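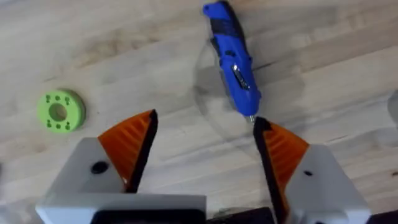
Jonalyn Malabanan wrote that the label file still prints at 182 dpi and the Zustaneo driver expects 200, so each label drifts 2 mm down the roll.

I have checked this on my side and the driver page says the same. After the change to 200 the first labels came out straight, but the barcode is now too pale for the scanner. I print on the Grollik matte roll in the color of honey, near to the pale strips of wood in the table here, and I ask if this tone is too weak a background for the code. Darkness setting is at default.

Status: open, waiting for Dorin Husar.
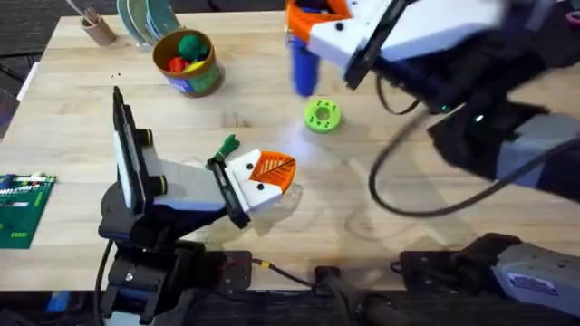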